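Pralstead Hand-Held Gripper Comparison: Packing Subset

README and data card

Summary

This directory holds the packing subset of the Pralstead comparison of hand-held parallel grippers. The subset was collected to find out whether demonstrations recorded with hand-held grippers, worked by a person at an ordinary table, are clean enough to train a policy for packing small goods into a lidded bin. It contains 925 episodes, of which 400 were recorded with the earlier finger pads and the remainder with the revised pads. Both sets use the same trigger handle and the same recording software, Skandix.

The subset is maintained by Uliana Prokopenko. Oksana Ivanyshyn wrote the annotation guide and is the contact for questions about labels.

Intended use

The data are suitable for imitation learning on two-handed table-top tasks, for comparing wrist views with head views, and for studying how finger wear affects grasping. They have not been checked for use in safety cases, and they should not be used to estimate the speed at which a packing line could run. Operators were asked to work at a comfortable pace and were not timed.

The Dondov group has used the subset to pre-train a policy which was then adjusted on a different arm. Their settings are kept in the folder named transfer and are not supported by us.

Equipment

Each operator holds one gripper in each hand. The fingers are opened and closed by a trigger in the handle, and a metal plate on top of the body accepts the tracking mount. Every gripper carries its own camera, fixed so that both fingers remain in view throughout the stroke. A further camera is worn on the head.

The gripper view was the subject of most of our early trials. If the camera sits too far back, the fingers fill much of the picture and small goods disappear between them at the moment of contact. If it sits too far forward, the fingertips are lost when the jaws are open. The present position keeps the fingertips and a useful area of table visible together, at the cost of cutting off tall objects when the hand is low.

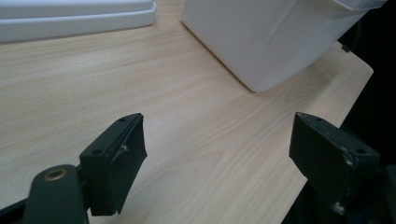 Gripper camera view with the fingers apart. One pad is slightly lifted along an edge, and the right finger has light scuffs.

Pad condition matters more than we expected when the comparison was planned. A raised edge can catch on thin card and turn a carton slightly as the jaws close. The effect is small in the recorded finger width and much easier to find in the gripper view. Users who train on finger width alone should therefore review a sample of the video before drawing conclusions about pad type.

Pads were inspected before each session and given one of these grades:

fit: no lifting, surface even
worn: scuffs or light wrinkling, no effect seen in a test grasp
poor: an edge lifting, or a change seen in a test grasp

Sessions graded poor were kept. They are marked in the session table and can be left out by setting the pad filter to fit or worn. Removing them lowers the number of usable episodes but does not alter the balance between tasks to any great extent.

Tasks

Three tasks are included. All of them use a white plastic bin, its lid and one or more cartons.

place: pick up a carton from the table and put it in the bin.
close: bring the lid over the bin, lower it and fasten the clips.
clear: open the bin, take out the contents and set the lid down on the table.

The start position of the bin varies between episodes. The lid may begin on either side of it. Operators were told which task to perform but were not told which hand to use, and the choice of hand is recorded as a label. In the close task most operators steadied the bin with one gripper and moved the lid with the other. A few lifted the lid by both ends, and these episodes carry the label both-ends.

Cartons were chosen for their stiffness and width. Anything wider than the jaw opening was excluded, as were glossy cartons that caused glare in the head view during trials. Printed matter on the cartons has been left as it was. No attempt has been made to read or label it.

Contents of an episode

Each episode folder contains the following:

head: video from the head camera
left and right: video from the two gripper cameras
width: opening of each pair of fingers over time
pose: position and angle of each gripper, in the table frame
notes: operator remarks, where any were made

All streams are aligned to the clock of the head camera. The alignment is carried out by Skandix when the session is closed, and a record of the correction is stored with the session. Where the correction exceeded 100 milliseconds the episode was withdrawn — these are listed in the file of withdrawn items and are not included in the total given above.

Video is supplied at the size at which it was recorded. We advise against cropping the gripper views before training, as the fingers reach into the lower corners and their position there gives the model a steady reference.

Comparison of views

The head view and the gripper views answer different questions. The head view shows how the bin, the lid and the goods stand in relation to one another, and it usually contains both hands. It is the better choice for labelling the stage of a task. It is poor at showing contact, particularly when a hand or gripper body lies between the camera and the fingertips.

The gripper views show contact well and give little sense of the wider layout. An operator moving quickly may have the bin in view for only part of the approach. Models trained on these views alone tended, in our tests, to approach the carton correctly and then to hesitate over where to take it. Adding the head view reduced the hesitation. Adding the pose stream without the head view helped less.

In the place task, the approach to a narrow carton standing close to the bin proved the hardest case to label. The fingers may come in beside the carton well before they begin to close, and annotators disagreed on when the approach ended and the grasp began. The guide now fixes the start of the grasp at the first change in finger width after the tips come level with the carton.

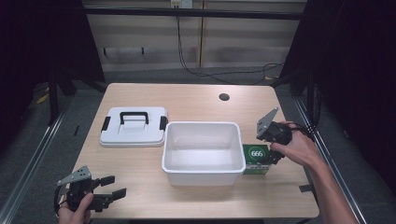

Annotation

Labels were added by two annotators working separately, with differences settled by Oksana Ivanyshyn. The stages used are approach, grasp, carry, release and withdraw. For the close task, carry is followed by align and fasten.

An episode is labelled complete if the goods or the lid reached the required place without help from outside the task. Episodes in which a carton was dropped and picked up again are still complete, and carry the label regrasp. They should not be treated as errors. Several users of the first release removed them and later asked for them to be restored.

Version 2 of the guide applies to the whole subset. Labels made under the earlier version were revised by hand, and the old files are no longer distributed.

Privacy and consent

Operators gave written consent to the recording and release of their hands and forearms. Faces are not included. Sound was not recorded. Any operator may ask for their sessions to be withdrawn, and such requests are handled by Uliana Prokopenko. Users of the data will be told which session numbers to delete.

Known limits

All sessions were held at one table, with similar lighting from above. Models trained on this subset alone should be expected to do less well on dark or patterned surfaces.

The two pad types were not recorded in mixed order. The earlier pads were used first, and operators had more practice by the time the revised pads were fitted. Part of any difference between the two sets may be due to this practice, and we have not been able to separate the two causes. A further round with the order reversed is planned with Hutsuliak, who are supplying the next set of fingers.

Cable drag is present in some sessions. It appears as a slight pull on the wrist at the far end of the reach and can be found in the pose stream as a slow turn that the operator then corrects. These episodes are not labelled separately.

Pose quality falls when one gripper passes beneath the other. Gaps in the pose stream have been left empty and have not been filled by estimate.

Terms of use

The subset may be used for research and teaching. Work that relies on it should name the Pralstead comparison and state which pad grades were included. Copies may be passed to partners provided that this file and the session table remain with them.

Reporting faults

Please send the session number, the episode number and the stream concerned. Reports about labels should also give the stage and the time at which the fault appears. Corrections are issued with the next release and listed in the change file.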